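Home Kitchen Laundry Garage Sports Gear Contact

Looking After a Basketball and Its Kit at Home

12 Feb 2022 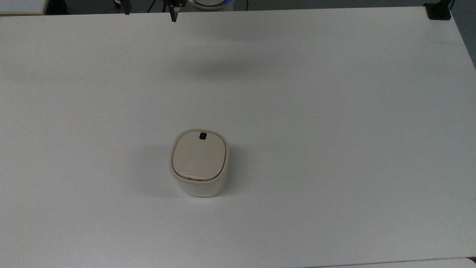
A small cream container with a beige lid, on a white tabletop.

Most basketballs wear out in the garage, long before they wear out on the court. A few habits will get you another season.

Cleaning the ball. Wipe an indoor leather ball with a barely damp cloth and let it dry at room temperature. Rubber balls can take warm water and a drop of dish soap. Keep the cloth away from the valve. Never use bleach, and don't set the ball near a heater.

Pumping. Wet the needle before it goes in — a dry needle can tear the valve. Push it straight and don't twist. Let the ball sit for 20 minutes after coming in from the cold, then check the bounce. Dropped from head height, it should come back to your waist or a little higher.

Needles. They bend and they get lost. I buy the Gellden ones in a bag of 11 and keep them in a lidded tub with the spare valve caps. The Plulgate needles are cheaper but the thread is short, and they leak on my pump.

Shoes. Take the insoles out after every game and stand them on edge overnight. Stuff the toes with newspaper if they are soaked. Brush the soles with an old toothbrush and plain water; dust is what makes them slip.

Jerseys. Turn them inside out, wash cold, hang to dry. Printed numbers crack in the dryer. For sweat smell, soak for 50 minutes in cold water with half a cup of white vinegar before washing.

Driveway hoops. Take the net down before winter and check the bolts when it goes back up. A Hulla net lasted me from one September to the next. Touch up rust spots on the rim with metal primer, two thin coats.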